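Lestwood hand gripper kit, first month of use

Forum index > Data capture hardware > Hand-held grippers

14 posts, page 1 of 1

kettle_mode
Bought the Lestwood hand-held kit in February for a cloth-handling project. Posting notes because the product page is thin and the only other thread on it is from before the firmware change.

What you get: two-finger gripper on a pistol handle, trigger linkage, fisheye camera on a fixed mount, one spare pair of pads, USB cable, printed setup sheet. No case. Mine weighs 553 grams on a kitchen scale with the camera on and the cable off.

Our tasks are all bedding. Straighten a cover, pull a throw off a bed, fold, restack. We record in furnished bedrooms and the recordings go to a policy for a two-arm station that uses the same fingers. So far 330 episodes kept.

Short version: fingers good, trigger good, camera adequate, software poor.

ostrava_bench
How is the blur? That was my complaint with the previous camera. Any quick wrist rotation and the outer third of the view was useless.

kettle_mode
Still there, less of it. Depends on exposure. On auto it picks a long exposure indoors and you lose texture near the edge. Locking it fixes most of that and costs you noise. Grab from an auto exposure run, pink cloth on a rose-print sheet. The sheet is readable on the left. Look at the tail of the cloth by the right border and the roses down between the fingers for what I mean.
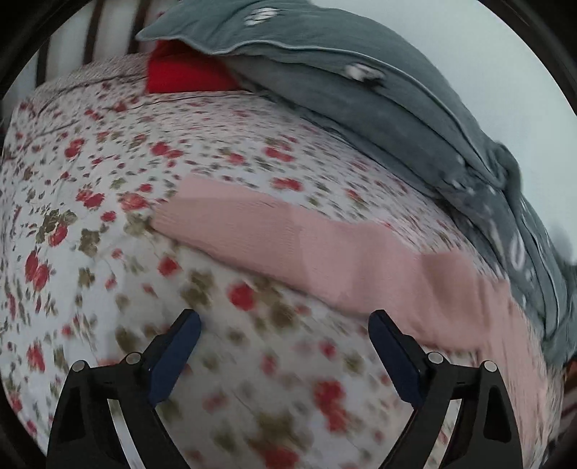
Fingers and pads

Splitting this into its own post since three people sent me messages about it.

The fingers are linkages, not sliding jaws, so the pad angle changes as you close. Wide open they lean in toward each other. On thin fabric you want to come in flatter than feels natural and close late. If you close early the pads meet above the fabric and you get an empty grasp. That accounted for most of our discarded episodes in the first week.

Pads are a soft compound. They pick up lint. I wipe them with a damp cloth between sessions and let them dry. Grip on ribbed fabric is fine. Grip on a tightly stretched sheet is poor, and I don't think any pad at this price would do better.

Pivot pins had no play out of the box. Slight play on one side now. It doesn't show up in the opening width readout.

lint_roller
What are you calling poor on a stretched sheet? Ours gets a pinch of fitted sheet nearly every time, but we swapped to the Ruvar pads. They have a sharper edge at the tip. Same bolt pattern, you file the slot a little.

kettle_mode
Half of attempts, maybe. I didn't log it separately. I've looked at the Ruvar pads but the station at our end has stock pads, and I don't want the contact to differ between recording and playback.

lint_roller
Put them on both.

kettle_mode
The station isn't mine.

hexdrive
I'll disagree with "camera adequate." The lens is soft past the middle of the view and the black corners eat a lot of the sensor. You are paying for pixels you can't use. We measured reprojection error with the supplied calibration and again with our own, and the supplied one was bad enough that I would not train on it. Anyone using this kit should recalibrate before recording anything.

ostrava_bench
Which calibration file? There are two on the download page. The one linked from the setup sheet is for the older lens.

hexdrive
The linked one. I see the other now. It is in a folder called misc.

ostrava_bench
Use that one. I still recalibrate, but the difference is small.

hexdrive
Fair on the file. I stand by the corners.

tallow
Corners don't matter for this kind of work. You want both fingertips and as much of the bed as possible in one view, and a narrower lens would lose the far side. I ran a narrower lens on the El Khatib rig for four months. Every time the operator reached down to the sheet, the view was nothing but sheet. Tracking dropped constantly. With the wide one there is usually a headboard or a bit of wall to hold on to.

hexdrive
Then sell it with a sensor that fits the circle.

tallow
At what price?

marrowfield
Can someone comment on pose tracking over patterned bedding? We are choosing between Lestwood and Lakia. Lakia's sales person told us prints are a problem for any camera-only tracker, because repeated flowers get matched to the wrong flowers. They want to sell us the version with external base stations.

kettle_mode
Large prints have been fine here. Plain white is worse, the tracker has nothing to work with. What breaks it is moving the fabric itself. If you drag a blanket that covers most of the view, the tracker decides the room moved. Workaround: start each episode with a slow look around the room, then keep some wall or bed frame in view during the pull. After we made that a rule, lost tracks dropped to a handful per session.

A small repeating print I can't speak to.

tallow
Small repeats are bad. Gingham is the worst I've tried.

marrowfield
Useful, thanks. Lakia quoted us 3635 for one unit with base stations. Lestwood came in under 2000 for one unit, no stations. For that gap I can live with a look around the room.

ostrava_bench
Check what the Lakia quote includes. Ours had a support year in it, which could be removed.

lint_roller
Also check shipping on the Lestwood. It goes out without the battery pack and the site doesn't say so until checkout.

kettle_mode
Software, since I said poor and didn't explain. The recorder app drops the trigger stream if the cable is bumped, and it keeps recording video with no warning. You find out at export. I now open and close the gripper fully at the start and end of each episode and run a script that rejects any file missing either one. Support replied in two days and said it is on the list.

I would buy a second unit. I would not buy ten until the recorder is fixed.

hexdrive
Can you post the script?

kettle_mode
Will do when I've taken our paths out of it.

marrowfield
Does the spare pad set include screws?

kettle_mode
No. M3, 8 mm, button head.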